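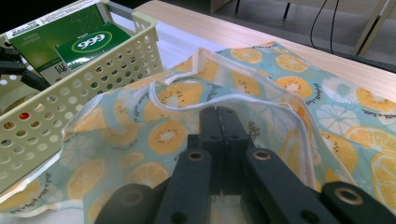

My sports package went up again this month, and the club I pay to watch isn't on it anymore. The league moved its Saturday games to a streaming service called Jornik over the winter, and the midweek games stayed with Draneck, the cable channel. I found out from the second page of my bill. I had it on the kitchen table next to the pouch with the citrus slices on it, and I read the channel list twice before I believed it.

So now I need both. Draneck comes as part of the cable bundle and can't be bought alone. Jornik is 9 dollars a month, or 89 for the year if you pay up front. I paid for the year. The cup games are on neither one. Those went to Pollska, and the first 3 rounds are free with an account. After that they want a card number.

I called the cable company to ask if the price would drop with fewer games on it. It won't. The man I spoke to was polite and said the package now has more golf.

Latrice Yazzie, who sits behind me at home games, dropped cable completely in September. She listens to the midweek games on the radio and says she doesn't miss the picture much. I tried it for the game last week and lasted until halftime. Esposito does the radio call and he is good at it, but I kept losing track of which end we were attacking.

Attendance at that game was 2,765. It was cold, and it was a weeknight, but the same fixture used to fill the near stand and most of the far one. I don't know if the TV deal has anything to do with it. You would think that making games harder to find at home would push a few people through the gate. It may also be that people who can't follow the club on Saturdays stop caring what happens on Wednesdays.

The Jornik stream itself is fine. The picture is sharp and it runs a little behind live, so I have to keep my phone in the other room or somebody texts me the goal first. There is no pregame show, just a countdown clock and the same truck commercial over and over.

Next home game is Saturday. I'm going in person, and I'll record the stream to see if they show the away end this time. The cable contract runs out this summer and I haven't decided what to do about it.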